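Zoreck Build FAQ

What is Zoreck?

Zoreck is a two-arm sorting cell that Bit-na Cheon and I are putting together in the Enska shared workshop. It handles wire bundles and computer power supplies. We started in January and work on it most evenings.

Are the two arms the same?

No. One is black and one is white, and the grippers differ too. We bought them separately, so each has its own controller and its own quirks. Expect to write two sets of grip settings if you do the same.

How much has it cost?

3629 dollars so far, not counting the arms. The conveyor took about 400 of that.

Why are wires so hard to pick up?

They bend, and they catch on each other. A bundle never sits the same way twice, so a fixed pick position is no use.

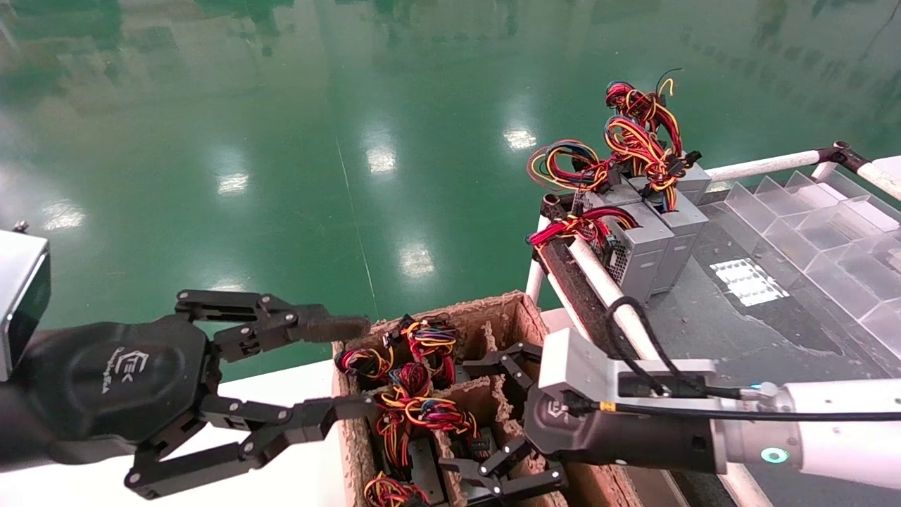 Slow approach moves help more than a stronger grip. We cut the closing speed to 50 percent and left it there. If a bundle snags, the arm should stop and back off - don't let it pull.

Do I need a molded pulp tray?

Any tray with dividers will do. Ours has cardboard partitions, and they wear out, so keep spares.

Can I get the code?

Yes. Ask A-yeong Ra at the front desk for the Medrano folder. The readme was last updated 5th November and the conveyor section is still short.

Can I come and see it?

Members can stop by any time one of us is in. Please stay out of reach of both arms while they are powered - the stop button is on the wall side of the bench.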